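Monthly inspection, hand-held gripper and table, Fallside workshop
Sunday, February 4, 2018
Tool: Pliltura two-finger, tool no. 159
Use counter at start of check: 1,742 cycles since last pad change

Marks: OK = no action. W = watch, look again next month. F = fix before use.

## 1. Before starting

- [x] Supply off at the wall and plug pulled. **OK**
- [x] Fingers move by hand with the power off. **OK**
- [x] Last month's sheet read. One item carried over (pad edge, see 2.3).

## 2. Fingers and pads

- [x] 2.1 Finger plates straight, no bends or burrs. **OK**
- [x] 2.2 Finger screws tight. **OK.** One on the left finger took a quarter turn. Paint mark renewed.
- [x] 2.3 Pads stuck down along all edges. **W.** The lower edge of the right pad had lifted last month and was glued. The glue is holding, but the foam is thinner there. Spare pads are on order from Kokholm.
- [x] 2.4 Pads clean. **OK** after wiping. Use a damp cloth only. The solvent wipes make the foam go hard.
- [x] 2.5 Fingers meet square when closed on the test block. **OK**

## 3. Motors and housings

- [x] 3.1 Housings free of cracks. **OK**
- [x] 3.2 End caps seated. **OK**
- [x] 3.3 No grinding over 100 open and close cycles. **OK.** Slight tick at full open, same as before.
- [x] 3.4 Temperature after the 100 cycles. **OK.** 43 °C on the warmer motor. Stop and report if it goes over the limit on the Suksawat card.

## 4. Cables

- [x] 4.1 Tool cable not nicked or flattened. **OK**
- [x] 4.2 Strain relief holds when pulled gently. **OK**
- [x] 4.3 Hanging cable bundles tied and clear of the walkway. **W.** Ties are old and some have gone brittle. Replace them all together in April.
- [ ] 4.4 Floor cables covered where people walk. **F.** Cables run over the bare concrete under the desk. Cover strip needed before the next long session.

## 5. Table and surroundings

- [x] 5.1 Foam board flat and fixed down. **OK**
- [x] 5.2 Board surface. **W.** Smudges and scuffs, no cuts. The marked lines are faint and should be redrawn before anyone relies on them for placing parts.
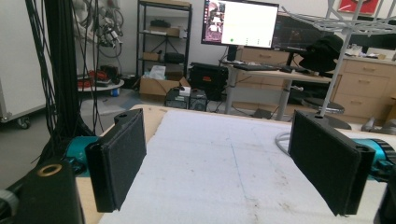
Redraw with the steel rule and the fine marker, and leave the ink to dry before the tool goes back over the board.

- [ ] 5.3 Floor clear on all sides of the table. **F.** Boxes and cases to go on the shelving or back to the store.
- [x] 5.4 Stop button within reach of the person holding the tool. **OK**

## 6. Result

Tool may be used for short runs. No long sessions until 4.4 and 5.3 are closed. Write the date next to each when done and leave this sheet in the folder with the others. When the new pads arrive, change both sides together, repeat 2.5 and set the counter back to zero.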